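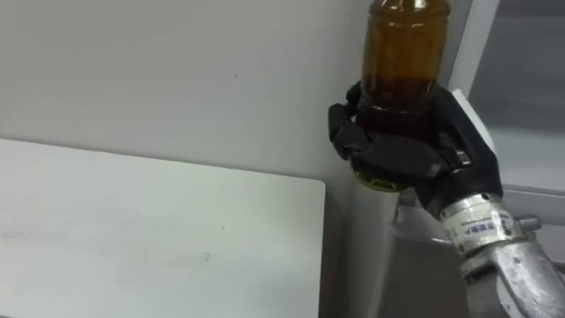 The Filus Lanterns is a young adult novel by Oriana Sepúlveda, published by Palma in April and best known for its stubborn, funny narrator and its wonderfully vivid island setting. It is the first of two books set on Filus, a small fishing island whose only school is about to be shut down.

Plot

Sixteen-year-old Ines Fislow learns on a Monday morning that her school, with just 18 students left, will close at the end of the term. The shipping company Trandex wants the building for offices, and most of the adults seem ready to hand over the keys. Ines starts a night school in the old lighthouse, where the students teach one another whatever they know: knots, algebra, bread, card tricks, the names of the winds.

Word spreads, and the lighthouse fills up. Grandparents come to learn to read. Ines's older brother Mateo, who works for Trandex, turns up at the door one evening and is nearly sent home. Their argument on the stairs runs for a whole chapter and is the most loved passage in the book — fierce, messy and very tender by the end. The final third follows the islanders as they carry lanterns to the harbor on the night of the vote.

Style

Sepúlveda tells the story in short chapters, many of them written as pages from the class logbook. Different hands take over the log, each with its own spelling, jokes and grudges, and the effect is a joy to read. The youngest writer, eight-year-old Tavi, gets only four entries, yet readers often name him as their favorite character.

Background

The author wrote the first draft in longhand, filling 700 pages, and cut it by more than half before it went to Palma. An early version had no brother in it at all. Mateo began as a passing name in the logbook and grew into the second lead.

Reception

The first printing of 1,061 copies sold out quickly, helped along by school librarians who passed it from hand to hand. Reviewers praised the dialogue and the lively crowd scenes, though a few found the Trandex manager too thin a villain. The sequel, The Winter Log, is a much bigger book at 591 pages and picks up the story with Tavi as a teenager.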